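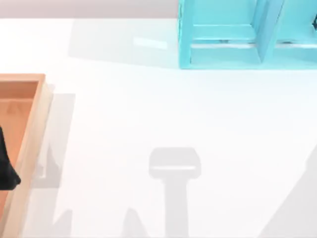 Plastia Shawky

Shelf stocking cell: the November fault

Apr 3, 2023

This gallery covers the stop we had on the Cornura shelf stocking task. The job is simple: two arms take an item from the tray and put it in the shelving unit. We had run it 3,745 times in simulation when the left arm began to stop short above the table, with no error in the log.

The view at the top is from the simulated cell. The wooden tray is at the left and the cyan shelf at the upper right, with open table between them. The arms are out of view, but the shadow of a gripper falls on the table near the bottom.

We first blamed the gripper and lost two days on it. The fault was in the safety zone file. A zone meant for the right arm had been loaded for both, so the left arm treated part of the open table as blocked. The missing log entry was a separate bug. Zone stops were being filed as normal pauses, and the run counter marked them as complete.

Both are fixed in the Umetti controller build we use now. Zone stops raise an alarm and need a manual reset. We repeated the task 2,000 times after the change and got seven stops, all of them logged. Please do not load zone files from before November.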